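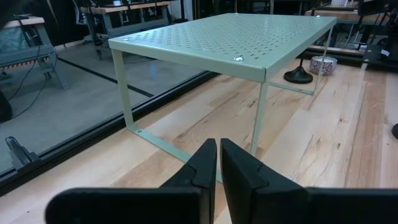 Home Kitchen Closets Garage FAQ Contact

Kitchen Storage Products: Frequently Asked Questions

Last updated: Jul 12, 2025

We get a lot of mail about organizers, and most of it asks whether one particular thing is worth buying. Our usual answer is no. Longer answers follow. We buy what we review and we don't take samples.

Do shelf risers really double my cabinet space?

No, and the box should stop saying so. A riser puts a second level over the same patch of shelf. If your cabinet shelves are far apart and you stack short things, you'll get a decent amount of extra room. If the shelves are close together, you'll get a riser with a gap above it too low for a mug. Measure the opening, take away the height of the riser, and see what's left. Then go find the mug.

"Double your space" also assumes there was nothing up in that air before. Most people were already stacking plates in it.

How much weight will one hold?

More than the average person puts on it, as long as the weight is spread out and the feet are on something flat. I'm suspicious of printed load limits. The maker rarely says whether the number means the thing collapses past that point or starts to bow, or whether anyone tried it at all. Praleck printed 100 pounds on a riser we bought in February and, when we wrote to ask how that was tested, sent us a link to the product page. We had already read the product page.

For dishes, press down on the middle of the top with your palm. If it gives, put glasses on it and keep the cast iron somewhere else.

Metal, bamboo or plastic?

Painted or coated metal is what I'd buy if I had to buy one. It wipes clean and takes up very little height. The weak spots are the edges and any place a screw goes through, where the finish can chip and rust can start. Under a sink, check those spots now and then.

Bamboo looks nice in the listing. It's fine on an open shelf and poor near water, and the word "natural" on the tag tells you nothing about the glue. Clear plastic scratches. I have yet to see a clear plastic organizer look good after a year of use, and the review photos are all taken on the first day.

Is there any point to the holes and slots in the top?

Some. A drip can go through, and air can get under a cup that was put away damp. That means the drip is now on the shelf below, so put a liner there or wipe it up. Slots also catch crumbs and flour dust, and they take longer to clean than a flat panel. Sellers call this "ventilation technology." Tiny spice jars can sit crooked if the openings are wide, so try one before you load up the whole thing.

What about the matching sets?

The matching set is where the money goes. You need one riser and you end up with a riser, a lid rack, a turntable and four bins in the same shade. The Tosetti starter bundle had 2,338 reviews when I last looked. I read far more of them than was good for me, and a great many said some version of "so pretty, haven't used it yet."

Colors get dropped, too. If you buy half a set now with plans for the other half later, don't count on the later half matching.

Should I move everything into clear containers?

If you bake a lot, flour and sugar in a container with a tight lid makes sense. For pasta, cereal, crackers and rice, you're paying to remove the cooking directions and the date. Then you'll buy labels to put them back. People tell me it keeps out pantry moths. A good lid does help with that, and so does a mason jar you already own.

Are drawer dividers worth it?

Usually yes, which surprised me. The spring-loaded kind works in most drawers. The expandable trays work until they're expanded, at which point the two halves slide around and a loose strip opens up along one side. Cervantes sells one with a locking tab. The tab on ours snapped. A shoebox lid did the same job in the next drawer and is still there.

Do I need a pro to organize my kitchen?

You might need someone to sit with you while you throw things out, and a friend can do that for lunch. Be wary of anyone who shows up with a shopping list before opening your cabinets. We've heard from readers who were quoted $800 for a day, containers extra, and from one who was quoted $500 for a "pantry vision plan" with no day attached. If you do hire help, ask whether they get a cut of the products they recommend. Watch how long it takes to get an answer.

What should I do before buying anything?

Empty one cabinet onto the counter. Put back what you used this month. Leave the rest in a box in the hall for two weeks and see what you go looking for. In my experience the cabinet looks fine by then and the urge to shop has passed. If it hasn't, measure the width, depth and height inside the door frame, which is smaller than the cabinet itself. A good share of returns must come down to that hinge side alone.

Can I put a riser next to the stove?

You can use one on the counter for salt, oil and the like. I wouldn't put it right up against a burner, whatever it's made of. Grease settles on anything near a stove, and a slotted top is a pain to degrease. Hot soapy water and an old toothbrush will do it. Skip the steel wool on painted surfaces.

Why did you give the Kostico pull-out shelf a bad score when everyone else loves it?

It needs four screws into the cabinet floor and our test cabinet floor is particleboard, like most. The screws worked loose. Several glowing reviews I found were written before the thing was installed, going by their own text. If your cabinets are solid wood, you may have better luck, and you're welcome to write and tell me so.

Do you earn money from links on this page?

There aren't any links to stores on this page. Some older pages still have them and we're taking those out as we get to them.

Join our newsletter for new reviews. Unsubscribe at any time.

This site uses cookies. Accept Decline Settings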